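Part 4: Recording the pick-and-lift set with the hand-held gripper

Right, if you've got this far you've already paired the tool and done the calibration in Part 3, so now comes the bit I enjoy most. You're going to record yourself picking up a mouse, over and over, and the policy will learn from what the wrist camera saw. I wrote these steps for our own Graltlow method, and they're the same ones we used to get the results in Part 7, so please follow them as they are before you start tinkering!

Before you begin

The first trial set is 157 clips in a single furnished nook. Don't tidy the nook up. I tried it with bare shelves back in April and the policy fell to bits as soon as we put a picture behind the mouse, so now I leave the ordinary clutter in and let the training sort it out.

1. Put the round mat on the floor of the nook and set the mouse on it, front end towards the back wall.

2. Start the Farkas recorder and wait for the second beep. (The first one only means it has found the storage card.)

3. Open the fingers all the way and bring the gripper in low, one finger either side of the mouse.

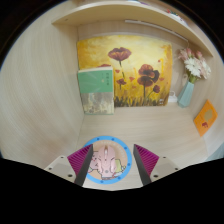
4. Hold still for a slow breath before you close. I know it feels silly, but the Farkas software uses that pause to mark where the approach ends, and clips without it get thrown out at the sorting stage.

5. Squeeze the trigger gently until both pads are touching, then a tiny bit more. You want the ribbed part to bend round the sides of the mouse. If you clamp down hard the shell can pop out forwards, and you'll be fishing it out from behind the vase like I was.

Caution: keep your own fingers clear of the pads while the trigger is moving.

6. Lift straight up, just a little. A low lift is plenty for this set - the high lifts come in Part 5 and they have their own folder.

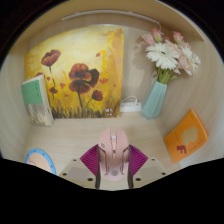

7. Put the mouse down again wherever you fancy on the nook floor, let go, and back the gripper out the way it came in. Wait for the beep, then start the next clip from step 3.

Note: change the starting spot and the angle of the mouse a bit every time. My colleague Orest Yurchenko went through my early clips and spotted that I'd been turning it the same way in nearly all of them, and the policy had picked up my habit along with everything else. Very embarrassing! Now I stick a list of angles on the wall and work down it.

Checking your view

Stop after every 20 clips and look at one of them full screen. The lens is very wide, so straight shelves will look bent, and that's fine. What you need is both fingers in view on the way in, plus enough of the background for the Pradska tracker to work out where the tool is. Poppies, book covers, leaves, toys, it loves all of that. Plain wood is much harder for it, and if you tip the gripper too far down you'll get a "track lost" message and have to do the batch again (sorry). 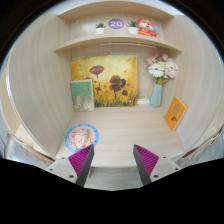
Fig. 4.3: Wide view of the nook, with the painting, the vase and the upper shelves visible beyond the fingers.

8. When you're happy with the batch, press Save and give it a name that includes the nook. Mine all start with "Gurmont", which is the name of the whole first study.

9. Leave the training length at 3000 steps for your first run. I did try going longer and the extra time didn't buy me anything with a set this small.

If your tracking score comes out under 71, don't train on that batch yet. Go back to Part 3, redo the lens check and record a few test clips before you blame the furniture.

Last revised September 18, 2022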